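Subject: Re: [workshop-tables] Finish on the small light table, and the tape
From: Lihua Fan
To: workshop-tables list

Henrique Baptista wrote:

> Before I order anything for the second table, what did you end up
> doing to the top of the first one? I have the Friesen board here, cut
> to size, corners not rounded yet. Also, do you still have the tape on
> the sides or did you find something better? I need it to stay put
> without drilling.
>
> Henrique

Henrique,

I sanded with 100 and then 150 and stopped there. I went finer on a test piece and it came out too shiny under the ceiling lights. After that it got two thin coats of the Multon matte, with a light rub by hand between them. I left it overnight before putting anything on it. One can was plenty, and I still have nearly half.

The grain came up a bit darker than the wood around it, with long curving lines and one oval swirl like a knot. I was worried the swirl would need filling, but I left it alone. The surface is smooth and has no gloss to speak of. It does show every bit of dust, so keep a dry cloth near it. 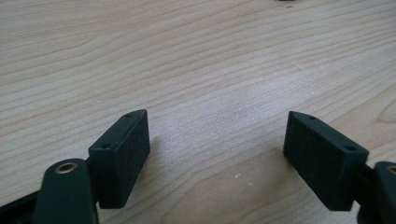 Ghazal Shokri asked me off list whether the matte coat marks when hard things get dragged over it. It does, a little. A damp cloth takes off most marks. For the rest I go over the spot with the 150 paper and put on a dab of finish, and the patch blends in after a day.

For your corners, sand them round before you put any finish on. I traced the curve from a jar lid and took it down with a block. A small radius is enough to save your sleeves.

I still use gray tape on the sides, one strip on the left edge and one on the right, folded over the edge of the board. The strips sit about level with each other. Press the fold down hard with your thumb. I tried a clear tape from Arkero first and it lifted within a week, so don't bother with that.

The hole toward the far edge was in the board when I got it. I thought about plugging it and decided not to. The white stand goes in front of it, with the post on the left and the dome in its cradle on the right, and the base plate lies flat on the wood. I don't fasten it down. If yours rocks, check the board with a straightedge before you blame the stand. 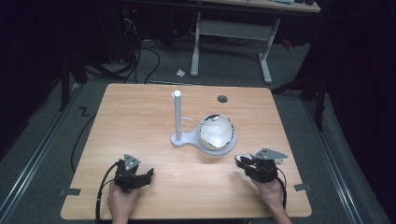 What to order

Multon matte, one can, part 456 in their list
Sandpaper, 100 and 150
Gray tape, one roll
A foam brush (the Bemis ones shed less than the cheap ones)

Yiran Su has a spare roll of the tape, so ask there first. I can bring the leftover finish in August if you can wait that long.

Lihua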